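Zumow starts laundry folding runs, wants 2541 by end of August

Zumow has moved its example gathering over to laundry. First up, jerseys. The team led by Parvathi Kartha began recording folds this month at the Stimow building, and the plan is 2541 usable runs before training starts on the new model, called Gellulell.

Slow going so far. Best shift yet was 38 keepers, Kartha said. Each run is one garment, start to finish, then somebody messes it up again for the next one.

"Towels were easy. A jersey has armholes, slippery trim, big letters that are stiff and don't want to bend," she said. "We want lots of ugly starts."

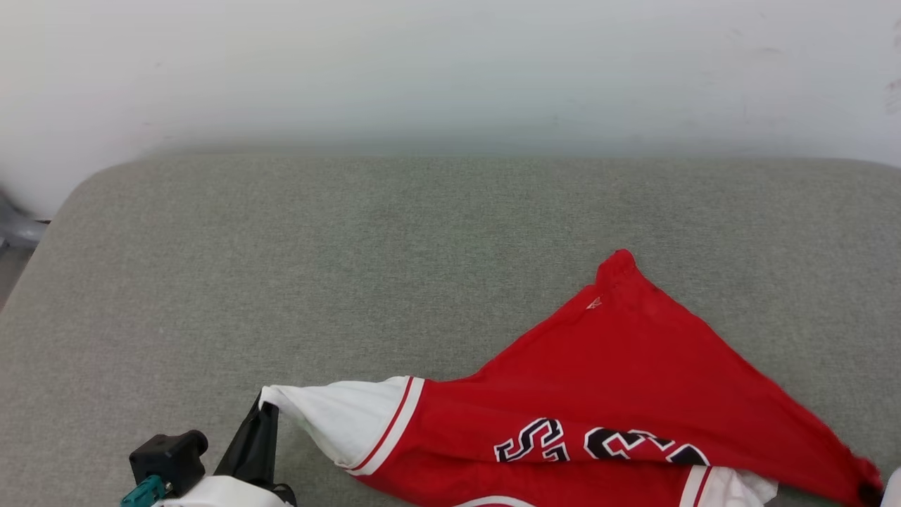
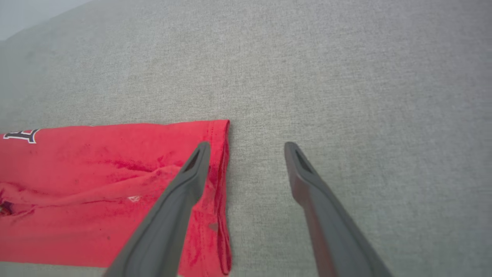
Gripper work on a red jersey with black and white lettering. Zumow folding runs, Stimow building.

Pranab Mollah checks the recordings each afternoon and throws out the bad ones. 13 went in the bin from one batch, mostly for dropped corners. Runs where the arm slips and then recovers are kept, he says those are the ones teh model learns most from.

Two more operators start next week. Shirts with buttons come after the jerseys, then pants. No date on socks.

Zumow says it will share a part of the set with outside labs later on, terms not settled yet. More when we here it.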